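Leltier (hand-held gripper)

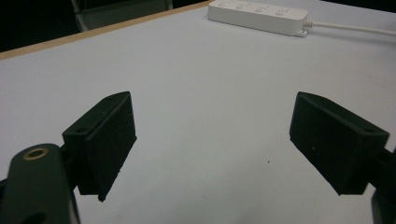
Page last changed in March, by Linnea Kvam

The Leltier is a two-fingered hand-held gripper built in a shared workshop in Flultutthorpe. It is carried by a person, fitted with a camera, and used to record small table tasks so that a robot arm might later copy them. Its builders have called it a cheap way into robot learning. The evidence for the second half of that claim is thin, and most of what is known about the project comes from the workshop's own notebook.

Background

The project was started by Adebayo Ogunleye and Inna Levchenko, who had given up on an earlier plan to build a full arm. That arm, called Fuston, got as far as a base and two joints before the money went elsewhere. The notebook says the Leltier was meant to "collect the data first and worry about the arm later." The arm has not been built. Whether recordings made without one are worth much is a question the notebook raises twice and does not answer.

Design

Each finger is a chunky dark block with a broad flat inner face and a matte finish, tapering at the lower tip. Two small mounting holes sit along the upper rim of each. The fingers hang from rounded arms, and a brass-colored ring is set into the end of the left one. The camera looks down between the fingers, so both stay in view when the gripper is open.

The fingers are the fifth version. Earlier ones were longer and, according to Levchenko, bent under a light squeeze. The notebook describes the current set as "stiff enough," with no measurement to go with it. Visitors who have tried the tool disagree on how it handles. Some praise the wide opening, while others complain that a flat face is a poor match for anything round.

Work surface

Recording is done on a plain white tabletop with a light-brown wooden edge. Ogunleye prefers it bare, with only a white power strip kept toward the far side. The notebook argues that a clean, pale surface makes objects easier to pick out. This is probably true, and it is also the main weakness of the method — a system trained on an empty white table has learned very little about kitchens, desks or workbenches, where most people would want it to work.

Claims and results

The best-known figure attached to the project is a 99 percent success rate at picking up a block. It appears on a poster in the workshop and has been repeated on several hobby sites. The notebook shows that it refers to a person holding the gripper by hand, which makes it a test of the person. Tamsin Pryor, a member of the workshop, asked for the figure to be taken down. It was still up when this page was last changed.

A later trial used an arm lent by a member, Ebbe Bråten. It ran for 2 evenings, and the arm closed on the block in some 7 attempts. The total number of attempts was not written down. Bråten's arm had a different reach from a human wrist — a known problem with this kind of recording — and no correction was made for it.

Cost

The builders describe the Leltier as inexpensive but have never published a full parts list. The camera was already owned, and the discarded fingers are left out of the sum. Anyone planning a copy should treat the word with care.

Comments

inna_l: The bent fingers weren't that bad. Version four was fine until somebody used it to open a paint can.

Tamsin P: Poster is STILL up. I walked past it this morning.

benchrat: Has anyone got the spacing for the holes in the finger blocks? I've looked all through the notebook and can't find it.

Ebbe: I kept a tally of the misses on the second evening only. I can send it to whoever edits this page, but it won't make the section any kinder.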